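Häufige Fragen zur Beteiligung am Solarpark Grumora

Stand: Dezember 2021

Auf dieser Seite haben wir die Fragen gesammelt, welche uns am Telefon und an den Infoabenden am meisten gestellt wurden. Die Antworten hat Radoslava Vaněk geschrieben, die bei der Genossenschaft Luleo für die Mitglieder zuständig ist. Falls Ihre Frage fehlt, schreiben Sie uns bitte über das Kontaktformular.

Wer betreibt den Solarpark?

Der Betreiber ist die Energiegenossenschaft Luleo. Das Grundstück gehört der Familie Kubíček und ist von uns langfristig gepachtet. Die technische Betriebsführung, also die Überwachung der Wechselrichter, die Wartung und das Mähen zwischen den Modulreihen, macht die Firma Jurnum in unserem Auftrag.

Wie kann ich Mitglied werden?

Sie füllen die Beitrittserklärung aus, unterschreiben diese und schicken sie per Post an uns. Eine Unterschrift nur per E-Mail können wir leider nicht akzeptieren. Nach der Prüfung bekommen Sie eine Bestätigung mit Ihrer Mitgliedsnummer und der Bankverbindung. Bitte überweisen Sie das Geld erst, wenn Sie diese Bestätigung haben.

Was kostet ein Anteil?

Ein Anteil kostet 100 Euro. Jedes Mitglied muss mindestens 2 Anteile zeichnen und kann bis zu 60 Anteile besitzen. Die Obergrenze wurde von der Generalversammlung beschlossen, damit der Park vielen Haushalten gehört. In der Versammlung hat jedes Mitglied eine Stimme, auch wenn es mehrere Anteile hält.

Können auch Kinder Mitglied sein?

Ja. Bei Minderjährigen müssen alle Sorgeberechtigten die Beitrittserklärung unterschreiben. Das Stimmrecht wird bis zur Volljährigkeit von den Eltern ausgeübt.

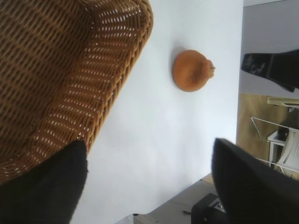
Bekomme ich den Strom aus dem Park direkt in mein Haus?

Nein, physikalisch ist das nicht so einfach. Der Strom wird in das Mittelspannungsnetz eingespeist und verteilt sich dort nach dem Verbrauch in der Umgebung. Ihren Stromvertrag behalten Sie also, wie er ist. Wir prüfen zurzeit, ob wir den Mitgliedern einen eigenen Tarif anbieten können. Ein Ergebnis erwarten wir nicht vor der nächsten Generalversammlung.

Wie viele Module stehen auf der Fläche?

Es sind 2.000 Module, die nach Süden ausgerichtet sind. Die Gestelle wurden in den Boden gerammt, ohne Fundamente aus Beton. Nach dem Ende der Pacht kann man sie wieder herausziehen, und die Fläche wird an die Eigentümer zurückgegeben.

Was passiert im Winter, wenn Schnee auf den Modulen liegt?

Bei geschlossener Schneedecke produziert der Park fast nichts. Wir lassen den Schnee liegen und räumen ihn nicht mit der Hand, weil die Glasoberfläche dabei beschädigt werden kann. Durch die Neigung rutscht er meistens von selbst ab. In der Ertragsrechnung ist der Januar deshalb sehr vorsichtig angesetzt.

Wo kann ich die Unterlagen einsehen?

Satzung, Pachtvertrag und Ertragsgutachten liegen im Büro der Genossenschaft zur Ansicht. Bitte melden Sie sich vorher an, das Büro ist nicht jeden Tag besetzt. Kopien vom Pachtvertrag dürfen wir nicht mitgeben, die Satzung schicken wir Ihnen aber gerne zu.
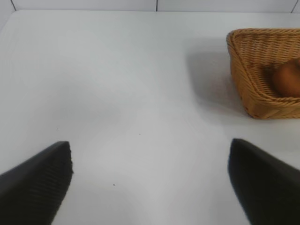
Weiße Tischfläche mit Korb

Wie hoch ist die Dividende?

Eine feste Verzinsung gibt es nicht und wir dürfen auch keine versprechen. Der Vorstand macht nach dem Jahresabschluss einen Vorschlag, und die Generalversammlung stimmt darüber ab. Im ersten Betriebsjahr wird voraussichtlich nichts ausgezahlt, da zuerst die Rücklage für den Tausch von Wechselrichtern aufgebaut wird.

Kann ich mein Geld verlieren?

Ja, das ist möglich. Ein Geschäftsanteil ist kein Sparbuch. Wenn die Genossenschaft zahlungsunfähig wird, können Sie die eingezahlten Anteile ganz verlieren. Eine Nachschusspflicht ist in der Satzung ausgeschlossen, mehr als Ihre gezeichneten Anteile müssen Sie also nicht zahlen.

Wie kann ich kündigen?

Die Kündigung muss schriftlich erfolgen und gilt zum Ende des Geschäftsjahres. Die Frist finden Sie in der Satzung unter dem Punkt „Beendigung der Mitgliedschaft“. Sie können Ihre Anteile auch an eine andere Person übertragen, dafür gibt es bei uns ein eigenes Formular.

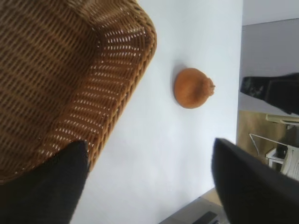 Geflochtener Korb, Detail

Darf man den Park besichtigen?

Das Gelände ist eingezäunt und aus Gründen der Sicherheit nicht frei zugänglich. Für Gruppen und Schulklassen machen wir Führungen nach Vereinbarung. Feste Schuhe sind notwendig, denn der Weg zur Trafostation ist nicht befestigt. Hunde müssen leider draußen bleiben, solange die Schafe auf der Fläche sind.

Meine Adresse oder Bankverbindung hat sich geändert. Was muss ich tun?

Bitte teilen Sie uns die Änderung mit Ihrer Mitgliedsnummer schriftlich mit. Eine neue Bankverbindung brauchen wir mit Unterschrift.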